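Re: [jilwood-list] Wallpaper for the back hall

> Has anyone hung the Pretier paper? Is one roll enough for a 26 inch strip, or do I need 2?

I used it in June. Buy 2. The spots repeat every 34 inches and you lose a lot matching them at the seams.

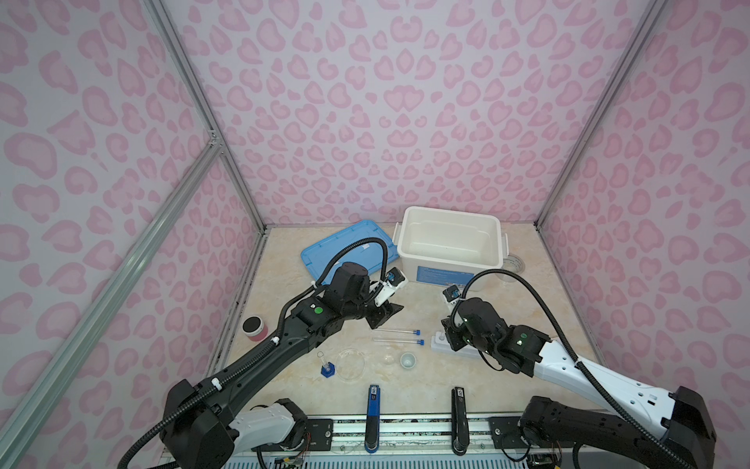 Get both rolls from the same batch. Mine were marked 609, and an odd roll from Zonport came out grayer once it was up. They took it back, but I paid the shipping.

For paste I used the Czerwiński tub, the one for heavy papers. Size the wall first and let it sit overnight. Start at the corner that shows most and work away from it.

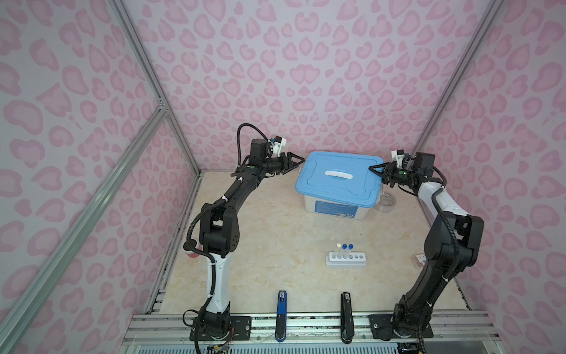 Pink spots on pale lavender, back wall and corners.

I have part of a roll left if you need a patch. Write me off list.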